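Bench notebook, 13th October
Dye lot trials, second pass: the blue that won't stay put

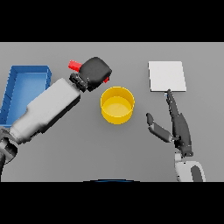
The supplier's sheet for Flarex says the navy is fast to light and to washing at any depth of shade. I don't believe the "any depth" part, and the first pass gave me no reason to start. Our pale strips drifted toward gray well before the dark ones did, and if you only test the dark ones you'd never know. When I say a strip has "gone two steps" I mean two steps on our own shade card, which runs from full navy down to something washed out. For anyone reading this without the card, think of the blue tray, where the inner floor is a lighter blue than the rims. That's the sort of gap I mean by a visible difference. Anything smaller I'm writing down as no change, and I'd like Chia-jung to do the same, because last time we were grading hairs.

Setup as before. Cotton sateen from the Tekis roll, scoured, cut into strips, half of each strip under foil. Wool from the odd bolt Sárközi sent, which I still think has a finish on it that they haven't told us about. It beads water at one end and drinks it at the other. I scoured it twice and it still beads, less than it did. Results on the wool should be read with that in mind, or thrown out.

Bath at 70 degrees for the cotton. The sheet says 50 is enough. I ran one pot at 50 and it came out patchy, but the patchy one was also the pot I stirred least, so I can't hang that on the temperature. Needs doing again with the same stirring. I know I wrote this last time too.

Salt: went by the sheet. No complaints.

Rinse: Flisten, the fixative everyone keeps recommending. Wing-sze likes it. Her argument is that the rinse water runs clear sooner, and it does. My argument is that clear rinse water tells you what has stopped coming out in the sink, and says nothing much about the light box. I'd want strips with and without, same bath, same day, same position in the box. We have never once done it that way. What we have is a row of strips with Flisten from this year and a row without from January, and the lamp was changed in between.

Side note on the lamp. The meter in the lid reads 3,000 hours. I can't find who set it to zero after the change, or whether anybody did. If it wasn't reset then the hours in the spring entries are all wrong, mine included.

Strips out this morning. Dark cotton, no change I'd sign for. Mid cotton, one step, maybe. Pale cotton, two steps and a greenish cast along the foil line. I looked at that line by the window and again under the bench light and it was greener by the window. Wool, dark and mid, no change. Wool, pale, I'd call it one step and Wing-sze calls it none. We didn't settle it. Both grades are in the table with initials.

The green bothers me more than the fading. A single blue should get paler and stay blue. If it goes green there's probably a second dye in there that holds up better than the first, and the sheet lists only one. Spotted a little of the stock solution on filter paper and let it creep: one blue ring, and a thin yellowish edge I could just about talk myself into. Chia-jung saw it without being told where to look, for what that's worth. The paper was old. Repeat on a fresh sheet before anyone writes to the supplier.

To do:
Pale strips only, with and without Flisten, one bath.
50 and 70 pots stirred by the same person.
Fresh filter paper.
Ask Sárközi about the finish, in writing this time.
Find the lamp receipt.

Left over: the sample jar of Flarex is down to the last spoonful and the new one has a different lot number. Don't mix them.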